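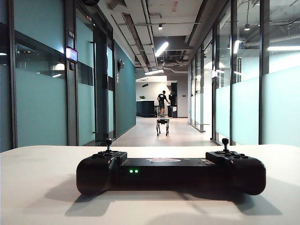
## 4 Handheld controller: first use, stick check and storage

This section applies to the Trovatix two-grip controller as supplied by Mikton. Read it before the controller is switched on for the first time. Pairing is covered in section 5.

### 4.1 Before switching on

1. Remove the protective film from both grips and from the center body.
2. Check that both joysticks stand upright and return to the center when released. A stick that leans, or that catches on one side, must be reported before use.
3. Press each button on the left and right grips once. Each one should come back up without sticking.
4. Place the controller on a level, dry table with both grips pointing toward you and the joysticks facing up. Leave 200 mm clear on all sides.

**Caution:** Do not stand the controller on its joysticks or lay anything on top of it. Side load on the sticks shifts the center point and can damage the sensor underneath.

### 4.2 Charging

The battery is shipped partly charged. Charge it fully before the first session.

1. Switch the controller off.
2. Connect the Uvport cable to the controller first, then to the wall adapter.
3. Leave the controller on a hard surface while it charges. Soft furnishings hold heat.
4. When charging has finished, unplug the wall adapter and then the controller.

The supplied adapter delivers 800 mA. An adapter with a lower rating can be used but charging takes longer. Do not charge from a laptop that is running on its own battery.

**Note:** The controller can be left connected overnight. Do not leave it connected for weeks at a time.

### 4.3 Switching on and reading the lights

There are two small indicator lights next to each other on the front face, left of center. The first shows power, the second shows the link.

1. Keep your thumbs off both joysticks.
2. Hold the power button until the first light comes on, then let go.
3. Wait for the second light.

| Lights | Meaning |
|---|---|
| Both green, steady | Power on, link ready |
| First green, second off | Power on, no link |
| First flashing, second off | Battery low |
| Both flashing together | Stick center not stored, see 4.4 |
| Both off | Controller off or battery empty |

If the second light stays off for more than a minute, switch the controller off, wait a few seconds and repeat the steps. After a second failure go to section 5 and pair again.

**Caution:** With both lights green, any stick movement is sent as a command. Switch the controller off before you put it down, hand it to another person or wipe it.

### 4.4 Storing the stick center

Store the center point at first use, after a drop, and whenever the lights flash together.

1. Put the controller on the table as in 4.1, step 4. Do not do this with the controller in your hands.
2. Switch it on.
3. Press and hold the lowest button on each grip at the same time until both lights go off.
4. Release the buttons. Do not touch the joysticks or move the table until the first light comes back.
5. Move the left joystick slowly in a full circle along its outer limit, then let it return by itself.
6. Repeat with the right joystick.
7. Press the lowest button on the right grip once to save.

If the controller is switched off before step 7, the previous values are kept.

**Note:** The service menu asks for a code before it will clear stored values. The factory code is 1987. Change it if the controller is kept in a shared room.

### 4.5 Cleaning

1. Switch off and disconnect the cable.
2. Wipe the body and grips with a cloth slightly dampened with water. Wring it out well.
3. Clean around the base of each joystick with a dry soft brush, holding the controller upside down so that dust falls out.
4. Let it dry fully before charging.

Do not use alcohol on the stick caps. It hardens the surface and they become slippery. Stickers on the center body may be left in place provided they do not cover a seam or a light.

### 4.6 Storage

Store the controller switched off, joysticks up, on a shelf or in the molded tray it came in. Keep it away from direct sun and from radiators. Recharge it every three months when not in use.

Worn stick caps are replaced in pairs. Requests for caps, cables and trays go to Igor Śliwiński at the Pawłowska service desk. Include the serial number from the underside of the controller.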